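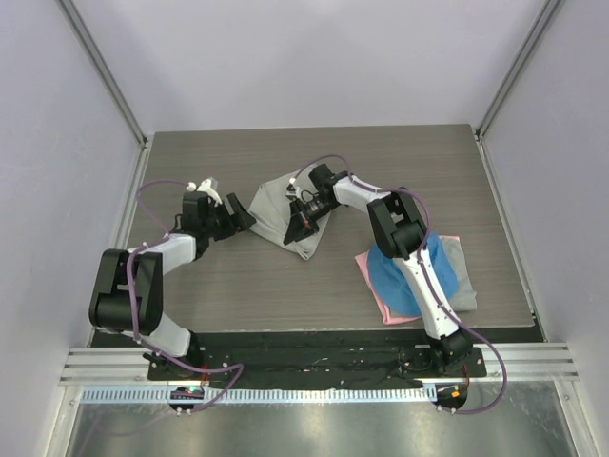

Minutes of the staff and management meeting, Alolholm Linen Service
Held in the break room, Elden plant, July 9, 2020

Present: plant manager, shift leads (both shifts), four staff representatives from the folding room, maintenance, payroll, one visitor from Jenitz, the supplier of the folding cells.
Apologies: the Lapointe depot lead.

1. Minutes of the last meeting
Accepted with one correction. The item on break times should say that the late shift asked for the change, not the early shift.

2. Folding cells
The visitor from Jenitz reported on the two-arm cell. It is being used for small mixed items: cloths, caps and odd pieces that do not go through the flatwork line. Sheets and tablecloths stay on the existing machines and there is no plan to change that.

The cell folded 645 pieces last week. Of these, 10 went back to the hand table to be done again. The folding room said the number sent back should be higher, as people on the late shift have been refolding some pieces without logging them. Agreed that every refold gets a tick on the sheet, even when it only takes a second.

Staff raised that gray cloths are the worst for bunching up and that an arm will sometimes go back to the same corner again and again. Jenitz will look at the settings for that fabric. The early shift lead asked if the cloths could be shaken out before they go in. Jenitz said yes, but the time spent doing this must be counted in the trial.

3. Jobs and hours
The plant manager repeated what was said in February – no one in the folding room will lose hours while the trial is running. Staff asked what happens after the trial. The manager could not give an answer today. Staff asked for this to be written down, and it is.

Two positions in the folding room are open and have not been advertised. Staff said that leaving them open is a cut by another name. The manager said the decision is waiting on the Lapointe contract. To come back to the next meeting with a yes or no.

4. Pay for cell duty
People minding the cell are loading pieces, clearing stoppages and filling in the sheet. They are paid at the folding rate. The representatives asked for the machine operator rate for those hours. Payroll said this can be done by shift code and does not need a new contract. The manager agreed in principle, with back pay to the start of the trial to be discussed separately.

5. Training
Four people have been trained so far, all from the early shift. The late shift has been calling maintenance for every stoppage, and maintenance said they can't keep doing that on top of the dryers. Jenitz will run a session starting at the late shift changeover, paid time. The stop procedure is to be printed in larger type and put up by the cell.

6. Pace and breaks
Several people said that minding the cell is easier on the shoulders than hand folding but is dull, and that it is hard to talk to anyone from there. Others would like more time on it. Agreed to try a rota, changing over at each break. No one is to be put on the cell for a full shift unless they ask.

The hand table target stays as it is. Staff pointed out that the easy pieces now go to the cell and the awkward ones stay on the table, so the same target is harder to meet. Shift leads will keep a record for review.

7. Other business
The fan by the sorting bay is still not fixed. Part on order.
Locker 697 has been emptied and can be reassigned.
Gloves – the small size is out again. Payroll to pass on to purchasing.

Next meeting: date to be posted on the board.

Filed under: Meetings & Minutes, Folding Room
4 shares | 3 comments

Comments

lateshift_folder
Item 5, can the session please be before the changeover and not after. Some of us have a bus to catch.

dryer side
Who do we give the refold sheets to? Ours are piling up on the hand table.

E. plant early
Shift lead's tray, by the time clock. Glad the rate thing got written down. Would like to see the back pay date in the next one.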